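The Floor Is Part of the Room

Residents of Hillside are asked each April to review the condition of their shared lounges, and the discussion turns quickly to shelving. More shelves are requested every year. This office takes the view that the money would be better spent on the hours needed to look after the floors.

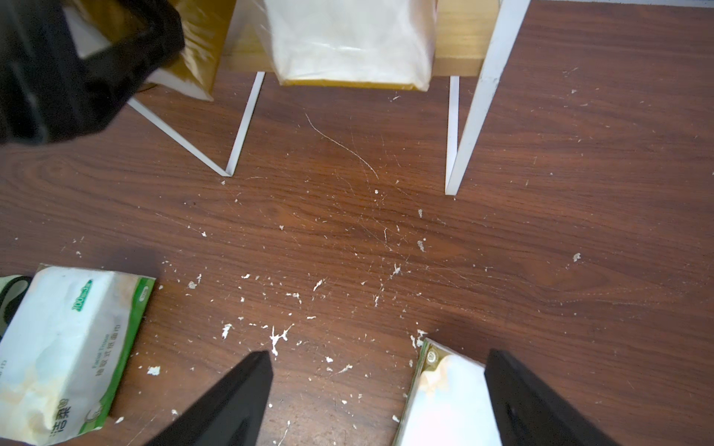

Storage does not keep a room in order unless things are returned to it. In the 12 lounges reviewed this spring, supplies were often left within reach of the place intended for them. Two packs of tissues lying on the floor near a white metal-framed shelf are a small matter, but the white crumbs between them show that the sweeping has yet to be done. A broom cannot pass properly until such items are lifted. Mr. Hamisi Mohamedi has proposed 8 additional units at $110 each. We respectfully disagree.

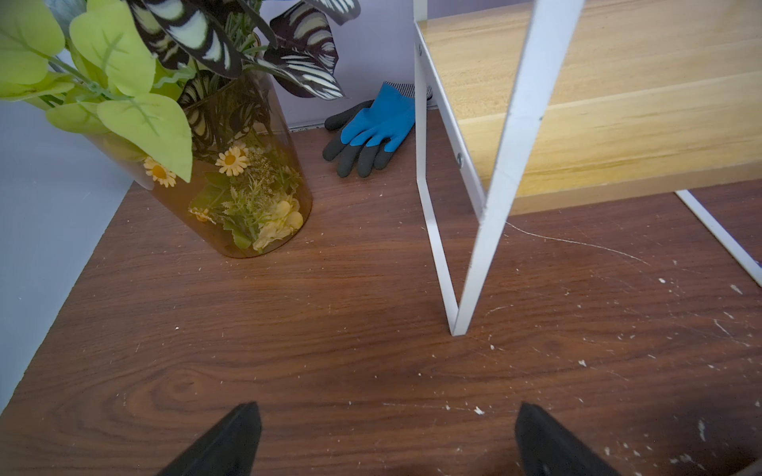
Decoration deserves the same scrutiny. The Cavdale guidelines encourage flowers in every lounge, and we support them – a room without ornament is rarely treated with care. Yet a tall amber-tinted vase of artificial daisies and greenery, set directly on the floor, is one more object to clean around, and pale flecks and scratches on dark wood grain draw the eye as readily as the flowers do. A low table would serve the arrangement better.

We therefore recommend that the shelving request be deferred and that floor care be funded first.

Wycliffe Wanyama
Hillside Residential Office
6/5/21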